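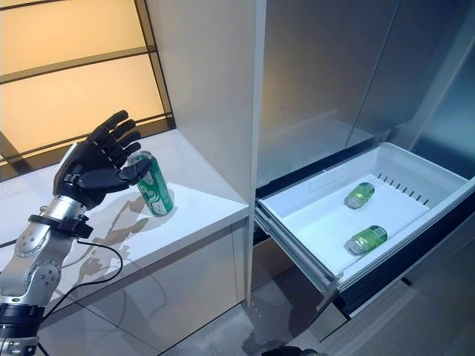 Item 4: kitchenette countertop and lower cabinets

MUMAVHOLM HOUSE ASSOCIATION
Minutes of the Shared Spaces Meeting, April
Held in the Broltholm Room. The meeting opened at 6:05 p.m.

Chair: Uldis Adomaitis
Present: 19 members, forming a quorum
Apologies: received from the Skoranska wing representative

1. Approval of the agenda
The agenda was approved with one change. The item on bicycle storage was moved to the next meeting at the request of the member who had submitted it.

2. Minutes of the previous meeting
The minutes were read and approved. One correction was entered: the amount recorded for window cleaning should have read 214, and the figure has been amended in the file copy.

3. Matters arising
The Chair reported that the supplier, Siliņa, had answered the Association's letter on the replacement shelf for the hallway closet. The shelf can be delivered at no charge. Members asked that delivery take place in the morning, when the side entrance is open.
The question of the second set of keys remains open and is carried forward.

4. Kitchenette: countertop and lower cabinets
The Chair introduced the item and referred members to the first picture. Comments received since the last meeting had dealt mainly with cans and cups left standing on the white countertop. Several members observed that the glossy surface shows every ring and fingerprint, and that the same is true of the cabinet doors below.
It was proposed that drinks be put away or taken along when a person leaves the kitchenette, and that the countertop be kept for preparing food and serving. One member asked whether this would apply during evening events. The Chair replied that on such evenings drinks may be set out on the countertop, provided that it is cleared before the lights are turned off.
A question was raised about cleaning products. The meeting agreed that a soft cloth and ordinary dish soap are sufficient, and that scouring powder is not to be used on the countertop or the doors.
Resolved: The proposal was adopted, with one abstention.

5. Kitchenette: the beverage drawer
Members considered how drinks are stored in the pull-out drawer of the stainless-steel cabinet. Two views were put forward. Under the first, cans would be kept in the drawer and bottles moved to the hallway closet. Under the second, both would stay in the drawer, with small bottles laid on their sides and cans placed beside them.

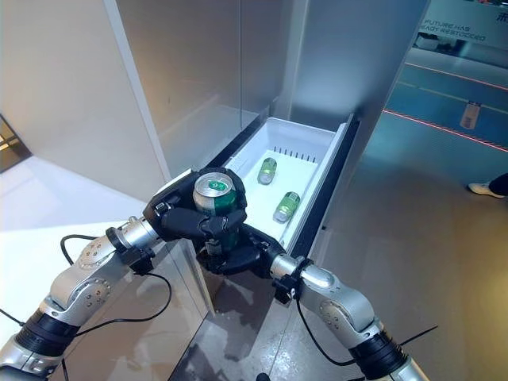

Item 5: the open drawer, with two small bottles laid flat and a green and silver can above

Speaking for the second view, a member from the Skoranska wing pointed out that the tray is shallow and that small glass bottles are less likely to tip over when they are already lying down. Another member was concerned that bottles might roll when the drawer is closed quickly. The Chair suggested that a ribbed mat on the white floor of the tray would answer this concern — the cost would be minor and the mat could be lifted out for washing.
It was noted that the row of slots along the back interior wall should not be blocked by cans or packaging.
There was some discussion of labeling. A proposal that every can carry the name of its owner was put to the vote and not carried. Members who wish to mark their own drinks remain free to do so.
Resolved:
(a) Small bottles are to be laid flat in the drawer, caps tightly closed.
(b) Opened cans are not to be placed in the drawer.
(c) A mat is to be purchased, at a price to be approved by the Chair.
(d) The drawer is to be emptied and wiped out every 3 weeks, beginning with the east corridor.

6. Returns and recycling
The meeting was informed that 1,491 cans and bottles were returned during the past year. The proceeds were entered under general household income, and members confirmed that this practice should continue. A request for a second collection bin was supported in principle. The location was not settled. The space beside the mail shelves was thought too narrow, and the Broltholm Room was considered unsuitable on account of the smell in warm weather.
Action: Uldis Adomaitis to measure the space at the side entrance and report back.

7. Correspondence
One letter was received, asking that the Broltholm Room be made available for a language class in the early evening. Approved, subject to the usual rules on chairs and closing time.

8. Other business
A member reported that the hallway closet door sticks. The matter was referred to building maintenance.
A blue umbrella left after the previous meeting may be claimed at the front desk.

9. Next meeting
The date will be posted on the board by the mail shelves. Bicycle storage will be taken as the first item of business.

The meeting closed at 7:20 p.m.

Approved for circulation: Uldis Adomaitis, Chair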